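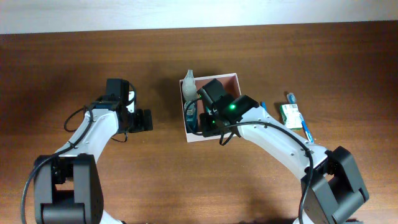
When my sister moved to another country two years ago, I started to send her a parcel every few months, and I have become rather serious about it. The part I like best is choosing the small box that goes inside the big one. For the July parcel I took an open one, almost square, with thin pale rims and a reddish-brown inside, and I put it on the wooden table next to the few bathroom things that I wanted to give her. I find that toiletries look much nicer against a dark color. In a white box they look like something from a hospital.

My first rule is to choose fewer things than I want to. In the beginning I filled everything up to the top, and Griet told me on the phone that she needed 8 minutes to get the first soap out without breaking the paper. Now I stop when there is still room for a finger between the things. The tall ones go at the back, lying down if they can leak, and the small ones come in front.

My second rule concerns the caps. I turn every cap once more, also on new bottles, and then I put a small piece of tape around it. I learned this from a hand cream by Prura, which opened itself somewhere on the way and made a letter from our mother impossible to read. The cream was good, I must say. Griet used what was left of it.

For filling I use tissue paper that I saved from other presents. My neighbor Bram Claeys prefers shredded paper, but I still find pieces of it under my couch from the birthday box he gave me in the winter – so for me it is tissue. I fold it loosely and push it in the corners last, when the things have already found their place.

The lid is a question I did not solve yet. A ribbon is pretty but it slides, and a rubber band is ugly but it holds. This time I think I will use both, the rubber band first and the ribbon over it. I also still have to write the card. Griet keeps all of them in a drawer, she says, so I try to have a little more news in it than the weather.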